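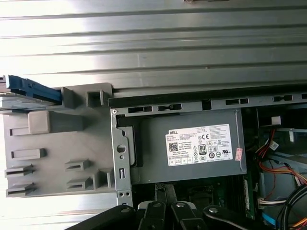
Interior of a desktop chassis with the gray plastic drive cage, blue latch and power supply unit in view. Photo: Samura

Samura Opens Desktop Refurbishment Line at Urquhart Site

URQUHART, Sat 24 May – Samura, a refurbisher of business computers, has opened a second line for desktop machines at its Urquhart site. The line takes in retired office desktops, checks the chassis and internal parts, and returns working units to schools, clinics and small firms under a 12-month warranty.

The new line has 2610 square feet of floor space and is rated at 200 desktops per week on a single shift. The existing line, which handles 100 per week, will move to laptops in July.

Each desktop is opened and inspected before any component is removed. Technicians check drive cages for cracked guide rails and worn latches, sheet-metal brackets for bends, and screw holes for stripped threads. Dust is cleared from perforated rails and vents with filtered air. A chassis that fails inspection is stripped for parts, and its steel and plastic are sorted into separate bins.

"Most of the desktops we reject have a mechanical fault. The boards are usually fine," said Wakana Ueda, operations manager at Samura. "A drive cage that does not hold its tray square will put strain on the connector. We replace the cage if we have one in stock, and we now have room to keep that stock."

Power supply units are tested under load for 40 minutes and again after a cold start. Units that drift outside the rated voltage on any output are withdrawn and are not repaired. Storage drives are erased and verified in a separate locked room, and a record is sent to the previous owner by serial number.

Parts tracking on the line is handled by Siltiveck, an inventory package supplied by Vadard. Every cage, bracket and power supply removed from a chassis receives a label and a shelf location. The parts store opened with over 600 catalogued part types.

"The labels had to fit on small brackets and survive cleaning," said Tamer Tannous, project engineer at Vadard. "We changed the label stock twice during the trial period. The current version is narrower and can be scanned at an angle."

Samura accepts desktops in tower and small form factor cases. Machines with liquid damage or missing side panels are accepted for recycling only. Collection is available for lots of 20 or more, and smaller lots may be delivered to the receiving dock on weekdays between 8 a.m. and 3 p.m.

Collection request forms and the current list of accepted models are available from the Samura receiving office at Urquhart.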